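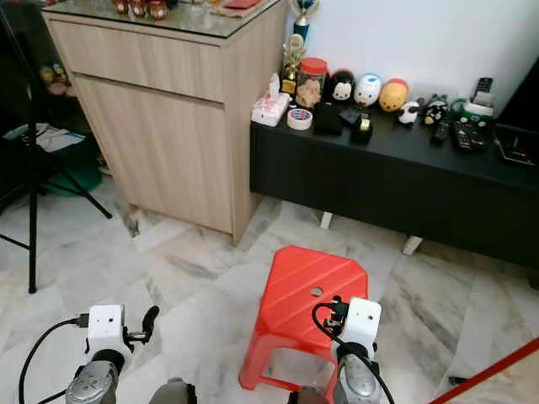

In Praise of the Cheap Stool

2021-08-11

My aunt had a dining set that cost more than her first car. Six upholstered chairs, high backs, the whole deal. And where did everyone sit when we came over? In the kitchen, on whatever was low and close to the stove. I must have been twenty before I ate a meal on one of those good chairs, and I spent it worrying about gravy.

I've been thinking about her because I moved last October, from a house in Brurton to an apartment half the size, and I had to decide what kind of furniture person I was going to be. I went to Baveck, the big showroom off the highway, and sat on a lot of things. There was an "occasional chair" for 534 dollars. I asked the guy what the occasion was and he laughed politely (he'd heard it before, I'm sure). It was a beautiful chair! It was also wide enough to block my hallway, and I'd have had to hire somebody to carry it up.

So here is my opinion, and I'll defend it at any party you invite me to: most of us should own fewer chairs and more stools. Plain, cheap ones you can pick up with one hand.

I know what people say. Stools have no back. True, and if you have a bad spine or you're going to sit there all evening, please use a real chair, I'm not a monster. But think about how you sit at home on a regular day. You sit to put your shoes on. You sit to chop a pile of green beans, or to talk to someone who is cooking, or to get at the bottom drawer of the filing cabinet. Five minutes here, ten there. And in between you want the thing gone, under the table or stuck in a corner with a plant on it.

My neighbor Kamonchanok Nuchit grew up over her parents' noodle shop and she thinks my big discovery is hilarious. They had stacks of stools. In the morning the stacks came down and at night they went back up, and on holidays the stools went out on the sidewalk for anybody who wanted one. She told me the shop, Thongsuk, could seat 95 people on a festival night, in a room she says was about as big as my living room plus hers. You can't do that with armchairs. You'd get maybe a dozen people in and they'd all be mad at each other.

What I like most, though, is how people act on them. Put guests in a deep sofa and they sink, and then they stay where they sank, next to whoever they got stuck with. On a stool you scoot. You turn all the way around to hear the end of somebody's story. Kids drag them over. The last time I had people up here there were nine of us and I don't think anyone was in the same spot for dessert.

There is a snob problem, I'll admit. My brother-in-law came by and asked when the rest of the furniture was arriving. And plastic especially gets people going. I get it, I don't love buying plastic either. But the stools in my parents' garage in Brornside are older than I am and they have been ladders, nightstands, goalposts and a podium. Compare that with the "solid" coffee table I bought for 257 dollars, which started to wobble before I'd finished paying it off and went out to the curb when I moved. I'd like somebody to explain to me which one was the throwaway item.

I do keep one armchair, by the window, for reading. It was my aunt's. I sold the other five, and the woman who bought them told me she was going to keep them in the dining room for company. I wished her luck and helped her load the van - they weigh a ton.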